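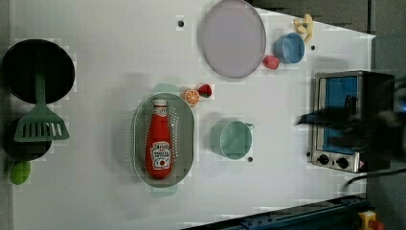
Papers > Events and Town Life > Main Street Festivals > Section 4

Contents Abstract Figures Notes Download Cite

4. Do trick-or-treat streets bring shoppers back?

The claim we test in this section is a familiar one in town event planning. A merchant group closes a street for an afternoon, hands out candy to children in costume, and reports that families who came for the candy return in December to buy gifts. The claim appears in the event plans of all three towns in our study. In none of them is it backed by anything we would call evidence.

4.1 What the towns counted

Ondby, Karras and Kundau each ran a fall street event on the same general plan: a closed block or two, a list of participating stores, a small stage, and a costume parade near the end. Ondby's final report, dated July 12, 2019, gives attendance as 1,751. The report does not say how that number was reached. Our notes from the planning office suggest it is a count of candy bags handed out at the welcome tent, which would leave out most parents and count twice any child who went back for a second bag. We use the figure below because there is no other, but we don't trust it much.

Karras gave 900, a number so round that we take it as a guess. Kundau did not count at all and described its crowd as "strong."

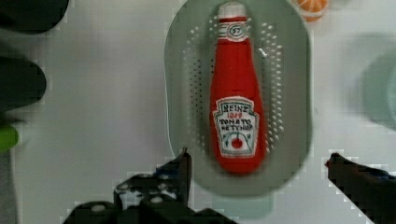 Return visits are harder still. Ondby used a coupon, printed on the back of the event map and good at any participating store through the end of December. Stores were asked to keep the used coupons in an envelope. Only four stores turned in an envelope, and one of those was empty. A coupon also tells us nothing about whether the shopper would have come anyway. A family living two blocks from the street is likely to get the map, keep the coupon, and spend it on something it had planned to buy.

4.2 Comparison with Zurkis

Zurkis has no fall event and is close to Ondby in size and in the mix of stores downtown. If the claim were right, we would expect Ondby's merchants to report a better December than those in Zurkis, compared with the year before. Figure 3 sets out the answers from our merchant survey.

Figure 3. Merchant answers to "Was this December better, worse or the same as last December?" in Ondby and Zurkis. Stores open less than a year are left out.

The two towns look much alike. "The same" was the most common answer in both. Ondby had a few more stores answering "better," but most of these were restaurants, and the restaurants were not part of the coupon plan. It is hard to see how candy at a shoe store in the fall sells dinners in the winter. It could be that the event lifted the street as a whole - that was the merchant group's reading when we shared the draft - but the same result would follow from a mild winter or a new parking lot, and Ondby had both. 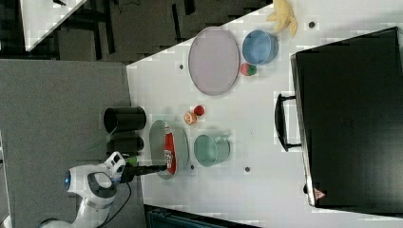

4.3 What can be said

We do not argue that these events should stop. Parents we spoke with liked them, and a safe place to walk with small children after school is worth something to a town. Our objection is to the way the cost is defended. Street closing, insurance and the stage were paid in Ondby from a fund meant for business growth, and the growth has not been shown.

A fair test would be cheap. Numbered coupons, a gate count done by hand at fixed times, and a short question at the register in December would settle more than another year of candy bag totals. We offered to set this up in Kundau and have not had a reply.

Reader comments (3)

mapleandmain: I run a store on a street like this. We get a packed sidewalk for three hours and sell next to nothing. Still do it every year. Kids remember which door had the good candy.

R. from the east side: Survey answers from store owners are no better than bag counts, in my view. Did you ask to see sales records?

stagecrew_dad: "Most parents" weren't left out in Ondby, I took a bag myself. Otherwise a decent read.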